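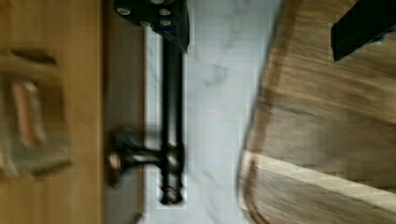
Who is in charge of the counter once the robot is working?

The kitchen attendant on shift. The robot sorts and puts back items on the counter, and the attendant decides when it starts, when it stops, and what it is allowed to handle.

Home Set-Up Daily Use Staff Roles Cleaning Service Contact

4 min read

SECTION 3: WORKING THE TEA AND BREAKFAST COUNTER

This section is for the kitchen attendants at Rudmont and for anyone from Rizvi Catering who covers a shift there. It assumes that the Plorel unit has been installed by Triltedska and that you have done the stop button training. If you have not, ask Kausar Minhas before you go any further.

What changes for attendants

Before the Plorel unit, one attendant spent most of the morning putting the tea counter back in order between breaks. That work is now shared. The robot picks up single items and returns them to their places. Attendants still do the following:

- all hot drinks and all hot food
- opening new boxes of stock and checking dates
- wiping surfaces and washing up
- anything made of glass
- talking to the people who come in for breakfast

Shift lengths have not changed. The time saved in the morning has been moved to stock checks and to the lunch set-up, which used to be done by one person in a hurry. If you find that you are spending the saved time watching the robot, write it in the log. Harish Dubey reads the log and adjusts the task list from it.

3.1 Preparing the counter

1. Switch off the toaster and the toaster oven and let both cool. The robot does not sense heat.

2. Clear liquids from the area where the arm will travel. Bottles with caps may stay at the back.

3. Check that the cables on the arm are held by their ties. If a tie is open or missing, do not start the unit. Call Harish Dubey.

4. Check that no cable lies across an item the robot has been told to move.

5. Put the items for the task where an arm can reach them from above. Boxes may lie at an angle. They do not need to be lined up.

Note: The wall outlets on this side of the kitchen date from 1993 and share one circuit. Do not run the toaster oven and the robot charger together. 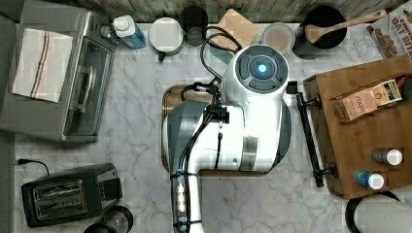 Counter seen from above, with the toaster oven to the left of the robot and the large wooden board to the right.

3.2 Starting a task

1. Stand where you can reach the stop button without leaning over the counter.

2. On the tablet, choose the task. The tasks for this counter are Tea Restock, Counter Reset and Return to Board.

3. Press Check. The unit looks over the counter and lists the items it recognizes.

4. Read the list. If something is named wrongly, tap it and pick the right name. Do not skip this step on a busy morning. A wrong name means the item goes to the wrong place, and you will have to find it later.

5. Press Start and say "Starting" out loud so that others in the kitchen hear it.

CAUTION: Keep hands, sleeves and apron strings off the counter while the arm is moving. If you need to take something, press Pause and wait until the arm has stopped.

3.3 Tea Restock

The tea organizer must be open before the task begins. The robot has not been set up to lift the lid, and attempts to do so in testing moved the whole box.

1. Open the lid fully and fold it back.

2. Take out empty wrappers and any food that has been left in the box. Snack bags are not on the item list and the gripper may crush them.

3. Keep packets of one kind together in their compartment. Mixed colors are fine where the shelf plan says "assorted."

4. Place the refill packets beside the organizer, within reach of the gripper.

5. Start the task and stay in the kitchen. You can do other work as long as you can see the counter.

6. If the gripper fails to pick up a packet after 3 tries, the unit pauses by itself. Move the packet by hand and press Resume. There is no need to log a single failed packet. Log it if the same kind fails again during your shift.
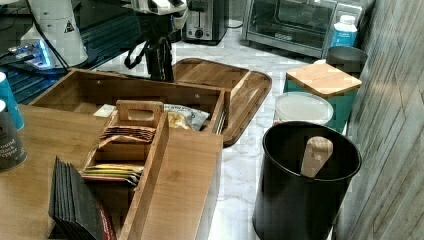 3.4 Stopping and taking over

1. For a normal stop, press Pause on the tablet. The arm finishes its present movement and holds still.

2. For anything urgent, press the red stop button. The arm stops where it is and may keep hold of the item. Do not pull the item out. Use Release on the tablet.

3. When you take over a task by hand, press End Task first. Otherwise the unit will continue from its old list and may undo your work.

4. Write the time and the reason in the log. "Too slow" and "in my way" are accepted reasons. No attendant will be asked to explain a stop to a supervisor.

Note: The unit pauses after 15 minutes without a new instruction. It does not switch itself off.

3.5 Checking the counter by hand

Do this check at the end of each task, with the arm parked away from the work area.

1. Look into the tea organizer. Straighten packets that stand above the dividers if they would catch on the lid.

2. Check that containers with labels face the front. The robot puts them down upright but does not always turn them.

3. Check that nothing hangs over the front of a board.

4. Make sure that utensils are in the crock with the handle up.

5. Wipe the marble and the boards. Use a damp cloth only. Do not spray cleaner near the robot.
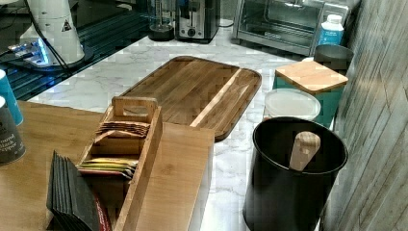
3.6 Handing over to the next shift

1. Tell the next attendant in person which tasks were run and which were left.

2. Point out any item that has been moved to a new place. The shelf plan is updated by Kausar Minhas, usually after lunch, so the tablet may still show the old place.

3. Sign out on the tablet. The next attendant signs in under their own name. Sign-ins are used for training records and are not used to measure how fast anyone works.

4. If the unit was stopped with the red button, leave it stopped until Harish Dubey has cleared it. The counter can be run by hand in the meantime, using the paper checklist inside the cupboard door.

For cleaning of the gripper and wrist, go to Section 4.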